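家財保険の更新、みなさんどうしてますか？
掲示板トップ ＞ 暮らしとお金 ＞ 損害保険

mikan_no_kawa
賃貸の家財保険、2月に更新の案内が来ました。今はHuveroの2年契約なんですが、保険料が26パーセント上がってて、封筒を開けたまましばらく固まってました(笑)。補償内容は前と同じっぽいです。ネットで見積もりしたらDradovのほうが安くて、でも免責金額とか書き方が違うので単純に比べられない……。乗り換えた人いたら感想聞かせてください！

soramame49
うちも上がりましたよー。私は去年DradovにしてHuveroはやめました。手続きはスマホで11分くらいだったかな。ただ、個人賠償がオプションなんですよね。そこを外した値段が最初に出るので、つけると差がだいぶ縮みます。
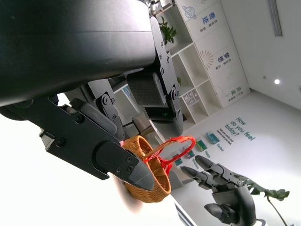 Re: 個人賠償はつけるべき？

nemui_kuma
賃貸なら個人賠償はつけたほうがいいと思う派です。洗濯機のホースが外れて下の階に水漏れ、うちは本当にやりました。天井と壁紙で結構な額になって、保険がなかったらと思うと今でも胃が痛い。

tsukemono_daisuki
ちょっと反対意見を。個人賠償って自動車保険とかクレジットカードの付帯でもう入ってる人が多いですよ。二重に入っても実際の損害額以上は出ないので、私は家財のほうは外しました。まず手持ちの証券を全部出して確認するのが先では？

nemui_kuma
それはそうなんですけど、車を手放したときに特約も一緒に消えるじゃないですか。うちの親がそれで、しばらく無保険だったのに気づいてなかったんです。家の保険につけておくほうが管理が楽ですよ。

tsukemono_daisuki
管理が楽なのは認めます。ただ、それで何年も余分に払うのは私は嫌だなあ。

mikan_no_kawa
お二人ともありがとうございます！車はないので、カードのほうを確認したら付帯なしでした。つける方向で考えます。あと家財の金額なんですが、今300万円になってて、一人暮らしの私にはどう考えても多い気がします。

soramame49
多いかもですね。私は部屋ごとに持ち物を書き出して計算し直しました。小物って意外と金額になるんですよ。カゴとか食器とか、一個は安くても全部買い直すとなると、え、こんなに？って。
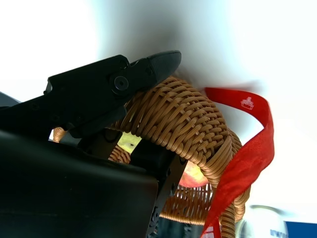 家財の保険金額は、どうやって決めればいいんですか？
同じものを今もう一度買い直したらいくらになるか、で合計するのが基本です。家具、家電、服、寝具、台所用品くらいに分けて足していけば、一人暮らしなら半日かからず出せます。1個30万円を超える貴金属や美術品は別に申告する契約が多いので、そこだけは約款を見てください。

hashikko_seikatsu
横からすみません。賃貸なら借家人賠償の金額も見たほうがいいです。うちはMokudwoodっていう管理会社の物件で、契約書に最低額の指定がありました。安いプランだと足りなくて入り直しになった人が同じ建物にいます。

mikan_no_kawa
うわ、それは見てなかったです。契約書どこにしまったっけ……。

gogo_no_kocha
私はネットが苦手なので、Halilovićという近所の代理店で頼んでます。月271円高いんですけど、電話一本で相談できるので納得してます。去年窓ガラスにひびが入ったときも、書類の書き方を全部教えてくれました。

tsukemono_daisuki
月271円だと2年で6504円ですよね。請求なんてめったにしないし、私なら自分でやります。

gogo_no_kocha
そこは人それぞれということで(^^;) 私はあの窓ガラスの件で十分もとを取った気分です。

mikan_no_kawa
契約書ありました！借家人賠償は1000万円以上って書いてありました。Dradovの安いプランでも足りてます。家財は書き出してみたら、まだ途中だけど200万円もいかなそう。個人賠償をつけても今より安くなりそうなので、乗り換えに傾いてます。

soramame49
よかった！切り替えの日だけ気をつけて。Huveroの満期日とDradovの開始日を同じ日にして、時刻も見ておいたほうがいいです。午後4時で切れる契約もあるので。

nemui_kuma
あと、自動更新になってないかも確認を。私は止め忘れて二重払いになりかけました。

mikan_no_kawa
自動更新になってました……。明日の昼休みに電話してみます。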